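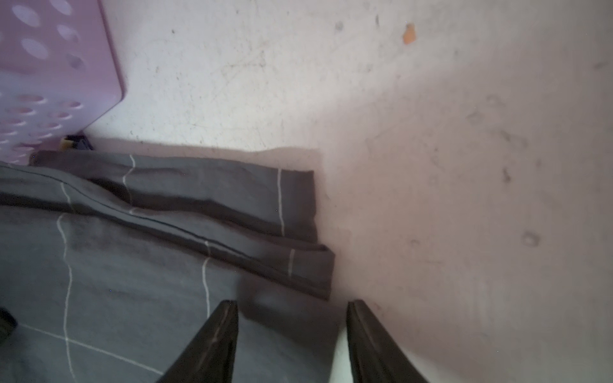 Brolus wrote back overnight to say the new starch is the same starch, same spec, same potato, and would we please check our own kettle before sending any more back.

9/4/26 - Drulta block, bakery version

OK, so that's how the day started. I read it out over coffee and got a groan from both ends of the bench. For anyone picking this up cold: we're trying to get Drulta (the white brined block, almond and coconut) to survive inside a pastry. Papadopoulos want it for their spinach pie and the cheese twist, all vegan, same shelf as the regular ones. They liked the June samples a lot. Then we changed sacks of starch and every block since has gone to soup in the oven. It leaks, the bottom sheet of phyllo turns to wet cardboard, and the top looks fantastic, which is really annoying when you cut in.

I wasn't ready to let Brolus off the hook, but fine, we checked the kettle.

Kettle first. The Mendier reads 92 C on its own display when the batch is done cooking. I stuck the handheld probe in at the middle and it agreed. Then I stuck it in near the wall, low down by the outlet, and it did not agree, it was well cooler and it kept wandering. So we've got a cold pocket. The scraper blade on that side is worn down to a lip and it's riding over the mix instead of pulling it in. I don't know how long it's been like that. I looked back through the book and the last blade note is in my handwriting and says "blades ok??" with two question marks and no date, so thanks for that, me.

Swapped the blade for the spare. The spare is the old style with the square tab, so you have to take the clip off, turn it around, and put it back on upside down or it won't seat. It took me way too long to remember this. Writing it here so the next person doesn't go through what I went through. ORDER A PROPER ONE.

Batch A - old starch (the end of the last good sack, I'd been hoarding it), new blade.
Batch B - new starch, new blade.
Both with the usual coconut oil, usual almond base, same salt, same culture pot. Held 16 minutes at temperature, poured, into the walk-in.

I also kept one block from last week's bad run, old blade and new starch, so there'd be something ugly to compare to. Call that one C.

While they set I did the oven test with C to have a baseline. Cubed it, folded it with wilted spinach and dill and a lot of black pepper, one small tray. Filled tray went in at 968 grams. Same story as before: it slumped early and by the time the pastry had color there was a puddle on one side. The taste is good, I want that on record! Lemony, a bit of that barnyard thing people ask for. It just isn't holding together at all and you could drink it.

A thought I had standing there watching it through the glass: we've been so fixed on the starch that I never looked at the oil. When the block leaks, what comes out is cloudy, and if you let it stand in a cup it splits into a fat layer and a watery layer. If it was only starch I'd expect mostly water. So there may be two things going wrong at once, which would explain why nothing we changed last month made sense. Put a cup of it in the fridge with tape on the lid, please don't throw it out and please don't put it on a salad.

Blocks came out of the molds after lunch. Weight on A was 635 grams, dead on for the bakery format. B was a hair under and I think that's my pouring. Both felt right. Springy at the corner, clean break, little bit of crumb. B is whiter than A for some reason. I'd have said that was the starch, but the almond base for B came from the second bucket, so who knows. Should have used one bucket. I know, I know.

Oven test, A and B side by side, same shelf, swapped left to right halfway through.

A held. Cubes still looked like cubes, soft at the edges, bottom sheet crisp nearly to the middle. This is the June result again, or close enough that I'm happy.

B mostly held. Some weeping in one corner and the cubes had rounded off, but it was miles better than C. So the blade was a big part of it and I owe Brolus a polite email. There's still a gap between A and B though, and I'm not going to pretend there isn't. Either the starch is a little different in spite of what they say or it's the bucket thing. Can't tell from one batch each.

We ate both pies for a late lunch (I'd call it lunch number two). Opinions around the bench: A better for the pie, B maybe better for the twist because it spreads a bit and you get some in every bite. I hadn't thought of that and I kind of agree. For the twist you don't want lumps falling out on somebody's shirt. Might be worth asking Papadopoulos if they'd take two cuts, cubes for pie and a coarse grate for twists, from the same block. Much easier for us than two recipes. Their bakers will have a view, their bakers always have a view.

Phyllo note: theirs is brushed with sunflower oil and ours today was brushed with olive because that's what was open. Olive browns faster. So our bake time is probably short compared to what the filling will go through in the shops, and I need to redo this with the right oil before I tell anyone it works. The regular pie on their line also sits in a warm cabinet for a good part of the morning, and we haven't tested that at all. My gut says the warm cabinet is going to be harder on us than the oven is. Dairy feta just sits there and dries out. Ours gets soft, and then it sort of relaxes into the spinach, and by eleven in the morning you've got green cream. Tasty green cream, but they're selling it next to one that looks like cheese.

On cost, quickly, because I got asked again in the hallway. I don't have a number. The bakery block uses more starch and less almond than the retail one so it should come out cheaper, but I'm losing so much to trials right now that any figure I gave you would be silly. Ask me when we've run three good ones in a row. And please let's not promise them the retail price minus something before then!

One more thing on the label. If they call it "feta style" on the shelf card I think we're going to have a bad time, and I'd much rather they just said Drulta or "white block" or whatever they like. I've seen the draft card and it has the f word on it in large letters. Somebody with more patience than me should bring that up with them. I'll do the science part.

Brine: ran out of the weaker one, so B went into full-strength after the trim. If anyone tastes the leftover B tomorrow and thinks it's salty, it is, don't write it up as a finding.

Leftovers are in the walk-in, second shelf, A on the left with blue tape and B on the right with blue tape as well, sorry, I ran out of green. A has the corner missing.

To do, in no order:

Repeat A and B from a single bucket of almond base, both with the new blade. I've got enough old starch for one more go and then it's gone for good.

Probe the kettle in more places, and do it while it's full. All my checks before today were in the middle, where it's always fine.

Call Mendier about blades. Ask if the new style fits our age of kettle and ask how often other people swap them, because I'd bet it's more often than we do.

Nice email to Brolus. Also ask, nicely, for the viscosity sheet on both lots, not only the spec sheet. The spec is a range, and both lots can be inside it and still cook differently.

Try a batch with the oil going in later, after the starch has thickened. I tried this once on the retail block and it came out grainy, but the retail block has less starch to hang on to it.

Warm cabinet test. We don't own one. The proofer with the steam turned off might do if I prop the door a crack.

Check on the cup in the fridge. Looked at it before I left and the fat layer had set hard, pale yellow, and the stuff underneath was still cloudy. Want to see if it clears by morning.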